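Home / Features / Living

The Second Life of a Small Cabinet

By Siham Khalaf
03/03/2022

The first thing Murray Ross does with an old cabinet is open and close every door on it, slowly, with his ear down near the hinge. He can do this for a long time. The morning I visited his shop in Pludeck he went through a sewing cabinet, a pair of bathroom wall units and something that used to hold a record player, and he had an opinion on each one before he ever picked up a screwdriver.

"This one's been painted shut at least twice," he said of the sewing cabinet, delighted. "Hear that little tick? Paint on paint."

I had come to Pludeck for a weekend to write about secondhand furniture, and I expected to write about chairs. Everybody writes about chairs! They have names and designers and a whole collecting world around them. But small storage is where the fun is right now, and I say that as someone who has since filled her own hallway with it. Little cabinets, spice cupboards, nightstands with doors, the squat things that people put under a window and pile with mail. They are cheap, they fit in the back of a regular car, and you can change one completely over a couple of evenings with tools you probably own.

Murray has been at it for 14 years. His shop is called Awan, after the street where he grew up, and it takes up the ground floor of an old feed store with a loading door that still rolls. He keeps a running tally of every piece that has gone out that door, in pencil, in a row of school notebooks on a shelf above the sink. When I was there the tally stood at 3,619. He turned the page to show me the first entry, a medicine chest, and the price he got for it, which I promised not to print.

Starting with the doors

Ask Murray what beginners should learn first and he will talk hinges until you stop him. A cabinet is a box, he says, and boxes mostly take care of themselves. The doors are where people's hands go every day, so that is where the wear is, and it's also where a repair pays you back the fastest.

Sagging is the big one. A door that drops at the far corner and scrapes the bottom rail has usually got loose screws on the top hinge and nothing worse. The old fix is still the best I know: take the screws out, pack the holes with slivers of softwood and a bit of glue, let it set overnight, trim it flush and drive the same screws back in. I did this on a nightstand the week I got home and I felt like a genius. The door swung! I called my sister to tell her about it.

After that come the gaps. Two doors that meet in the middle ought to have an even line between them from top to bottom, and on an old piece they almost never do. On newer cabinets with cup hinges there's an adjusting screw that slides the door left or right, and a quarter turn can do it. On older ones you shim behind the hinge leaf. Murray cuts his shims from cereal boxes and sees no reason to use anything fancier.
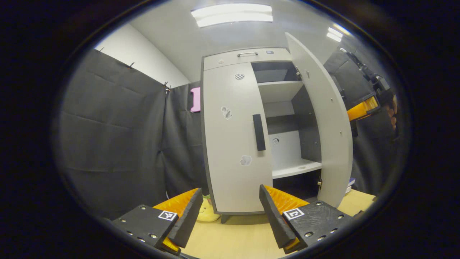

A two-door cabinet with a shallow drawer above, in light gray.

Handles are the part everyone looks forward to, and I understand why. It is shopping, basically, with a small amount of drilling. Adeel Bhutto runs the hardware counter at Flundia, across the street from Awan, and he has the patience of a man who has watched a great many people choose knobs. His wall of pulls goes from floor to ceiling and the good stuff is low down, so bring knees.

His advice is to measure the old holes before you fall in love with anything. The distance between the two screws on a bar pull is what matters, center to center, and if you match it you can skip the filling and the sanding and the touching up and go straight to the part where it looks great. If you can't match it, a backplate will hide the old holes, and some of those backplates are prettier than the handles they came with.

He is relaxed on the question of mixing. "People come in worried that the drawer and the door have to match," he told me. "Put something you like on the drawer. Put something you can grab on the door. You'll be fine."

A word about gray

Oh, the gray. I know some readers are tired of it, and I was too, before I spent an afternoon with Arlindo Godoy, who does the finishing work at Awan and mixes nearly all of his own colors. Arlindo thinks gray got a bad name from being bought in a hurry. Straight off the shelf it can go blue in a north-facing room and purple under a warm bulb, and then you're stuck living with a cabinet that changes its mind every evening.

He starts every gray with a spoonful of something brown. Sometimes it's raw umber, sometimes the last inch of an old can of trim paint, and he brushes test strips on cardboard and carries them from window to window all day. I followed him with a notebook and a cup of coffee and had a wonderful time. By late afternoon we had thrown out all but two of the strips, and the one he picked was the one I would have called beige that morning.

The other thing he taught me was to paint the inside. So many people stop at the edge of the door opening, and I used to be one of them. But think about when you look at a cabinet: you look at it when you want something out of it, with the door open. A pale interior throws light back at you and you can find the batteries. Arlindo uses a satin inside and a flatter finish outside, two thin coats of each, and he lets the inside cure for a good long while before anything goes on the shelf. Rush it and your books will stick. Mine did. There is a strip of a cookbook cover in my hallway cabinet that will be there forever.

His prep list is short. Wash with warm water and dish soap, rinse, let it dry. Sand lightly, just enough to take off the shine. Wipe with a damp rag. Prime anything bare, anything glossy and any knot you can see. He takes the doors off and labels each hinge with a pencil number, and he lays the doors flat on cans to paint them, backs first.

Out at Grukodley

For the actual hunting, you want Grukodley. It's a flea market on the county fairground, roughly 2 miles out of Pludeck on the river road, and it runs from spring until the weather turns. Wajid Sial has had the corner spot by the livestock barn for as long as anyone I met could remember, and he sells nothing taller than his waist. His back gave out on wardrobes, he says, and he found he didn't miss them.

Wajid let me sit behind his table for a morning, which was an education. The early buyers come with flashlights and pull every drawer all the way out to look at the back. They knock on panels. They crouch and check the feet, where damp shows up first. They sniff! I had never thought to smell a cabinet, but a musty one can take months of airing and a smoky one may never come right, and your nose will tell you in a second what a seller might leave out.

The later buyers come with strollers and ice cream and buy what they like the look of, and from what I saw they did just as well. One couple went off with a corner cupboard missing its whole back panel, carrying it between them with their lunch inside.

Prices are friendly and there is room to talk, though Wajid will not go down on anything with its original key. He keeps those keys on a loop of wire around his neck. He'll take them off one at a time as the pieces sell, and he makes a bit of a ceremony of handing them over.

I brought home a low cabinet with a broken latch and feet that didn't agree with each other. It is in my kitchen now, leveled with cereal box shims, holding all the jars that used to live on top of the refrigerator. The latch took me three tries. Murray talked me through the last one over the phone, and he made me hold the receiver up to the door so he could listen to it close.

If you go

Awan is open most mornings, and the loading door will be up if someone is in. Flundia keeps regular store hours and will cut a single bar pull from a pair if you ask. Grukodley starts at sunrise, and June is the month to aim for, when the farm sales have cleared out and the tables are at their fullest. Bring cash, a tape measure and an old blanket for the car.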